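Can visitors try the hand grippers at the Trernow open day?
Posted by Kazue Kuroda, March 2021

I will visit the robot lab open day with my son. Is it allowed to try the devices, or do we only watch?

Yuto Noguchi
Only watch, I think. Ask at the door.

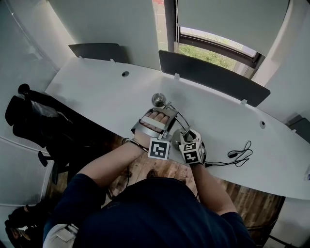
Itsuki Ichikawa
I went to the last one in November, and trying was allowed for visitors over a certain age — please check this for your son. You sit at the desk and wear one gripper on each hand, and a staff member explains how to move. The white cubes with the black patterns are markers, so try not to cover them with your sleeve. My turn was some five minutes, and I waited much longer than that. Go early.

Emiko Iwasaki
Itsuki is right. Group 2 had to book by e-mail, but I do not know if this is still the rule.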